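Ekanayake Working Group on Workplace Automation
Minutes of the July meeting and site visit

Present: Vendula Zeman (chair), Kai-wen Lui, Irfan Harahap, Obaidul Roy. Nusrat Kodikara took the minutes.
Apologies: none received.

1. Opening
The chair opened the meeting at 10 a.m. in the visitor room at Girkeck. The minutes of the previous meeting were approved with one correction: the second entry under purchasing should read "Fitix", not "Drisent".

2. Demonstration of hand-held grippers
Mr. Harahap welcomed the group on behalf of the site and led the visit to the demonstration area. He explained that the project records people doing ordinary handling tasks with hand-held grippers, and that the recordings are then used to train robot arms. To date the site holds 2,594 recordings. Members were asked to stay behind the floor line while an operator was working.

Mr. Roy asked how the position of each tool is followed. Mr. Harahap replied that the square black-and-white marker on the gripper is used for this purpose and must be kept clean and unobstructed.

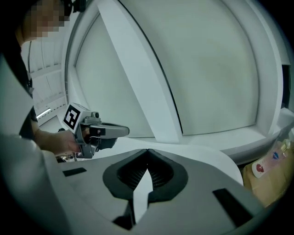

Ms. Zeman asked how long an operator works before taking a break. The present rule is 20 minutes, after which the operator changes tasks or rests. Ms. Lui observed that the weight of the tool on the wrist had come up at the last safety review and asked that it be noted again. It was so noted.

Members discussed whether recordings should be kept when an item is dropped. Mr. Harahap stated that they are kept and labeled separately. Mr. Roy asked to see the labeling guide, and a copy will be sent to him.

3. Open day
The group considered the draft plan for the open day. It was agreed that visitors would be taken through in parties of no more than 10, with 2 staff members to each party. Ms. Lui moved that visitors be allowed to try a gripper under supervision. Mr. Roy seconded. The motion carried.

The request from Drisent for a display table was deferred until the floor plan is final.

4. Actions
Mr. Harahap to send the labeling guide to Mr. Roy.
Ms. Lui to draft the visitor safety sheet.
Ms. Kodikara to reply to Drisent.

5. Close
The meeting closed at 12:15 p.m. The next meeting will be held at Ekanayake.

Copyright Ekanayake. All rights reserved. | Contact | Back to top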